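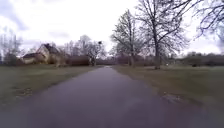

The path in winter, with grass alongside

Binley Green Link - progress report to the Ostano Fund
Period ending December

1. Summary
The project is on course to finish within budget. The Balogh Road survey is complete, the first batch of planting is in, and the school travel sessions have begun. Signs are behind schedule and will now go up in the next period.

2. Work done
The household survey went to 516 addresses between Balogh Road and the allotments. Most replies came back on paper, so typing them up took longer than planned. Lighting was the most common complaint, followed by overhanging branches near the surgery. Several people asked for a bench at the halfway point. We had not budgeted for one but have asked the parish for a contribution.

We planted 400 hedge whips along the allotment boundary, mainly hawthorn and hazel, with guards and canes. Ustetine supplied the mulch at the price quoted in the application.

Paula Nistor ran travel sessions with 60 pupils in Years 5 and 6. The school has asked for a repeat in spring and will cover the cost of printing.

3. Problems
The sign order was sent back twice over the wording of the distances, and the supplier then closed its order book for the year. We have a new slot and the price is unchanged.

The culvert by the allotment gate has not been inspected. The council has the request and we are chasing a reply - if there is nothing by the end of next month we will ask for a meeting.

4. Money
Spending is slightly under forecast because of the signs. We would like to carry that amount into the next period. No other changes to the budget are requested.

5. Next period
Put up 9 signs. Replace any failed whips. Send survey results to all households that replied. Agree a position for the bench, if funded.

Receipts and the full survey table are attached separately.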